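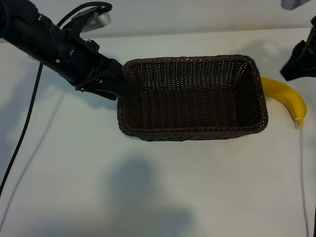
Kadir Karakaya told me he didn't sleep much the week the arms went in. He had been packing fruit at Vorico's Stustdale site for 7 years and assumed, like most of his line, that he'd be out by August.

He wasn't, as it happens. He's now one of 4 people looking after the arms on the early shift, and when I turned up at half past five he was already on his second tea and keen to talk (I was less keen, I'd driven over from Petchrat in the dark).

"A banana's a pig of a thing to pick up," he said. "It's bent, it bruises, it rolls off when you look at it. I can do it with my eyes shut. Teaching a machine to do it, that's a different job altogether."

So that's his job now - showing the arms where to go, stopping them when they get it wrong, starting again. Baskets are their own headache, he says. Grab the rim too low and the whole thing shifts, and then the next pick is off as well. On a bad morning he might reset the same move 200 times.

Does he miss the old work? He had a long think about that one.

"I miss the chat. You'd stand next to someone all day and know everything about their kids. Now I'm watching a gripper, and if I look round to say something I've missed what it did. My wrists are better, though! I used to strap them up every night."

The pay went up a bit, not as much as he'd like. Priit Rozīte moved to the Clerkuvberg depot instead of retraining, and when I rang him he was cheerful but blunt.

"They asked us what we thought after they'd bought the things," he said. "Ask me before and I'd have told them which jobs to take. The lifting, have it. Leave us the packing."

Kadir agrees with the first half. He's putting in for the next training course, if they run one.

Filed under: Work & Machines
413 shares | 7 comments
Back to top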